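Track surface notes, Grarnuvthorpe

Posted 1/23/18

The athletics track at Grarnuvthorpe was resurfaced in July with Endale, a granulated rubber system laid by Fumow. I have used it twice a week since, mostly for 300 m repeats, and have enough sessions logged to comment on it.

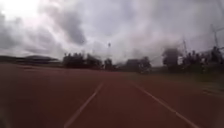 Grip is consistent through both bends. The old surface had worn smooth on the inside, and I lost time there on every lap. Typical session: 8 repeats, four minutes of recovery, same shoes throughout. Splits are within a second of each other, which the old track never allowed. 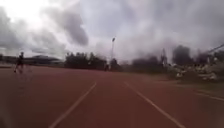 Recovery is walked, and where you walk matters. The club rule is that the inner lanes stay clear for timed efforts. Anyone moving in the outer lanes, off to the left of the lane you are running in, can be ignored. A figure at the far end by the trees needs checking before you start. I now look up once at the start and again at the end of the bend.

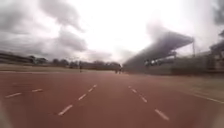

Lai commented that the surface felt harder after the first frost, and asked whether I had changed spikes. I had not. I will measure again when it warms up. Session 231 is next in the log.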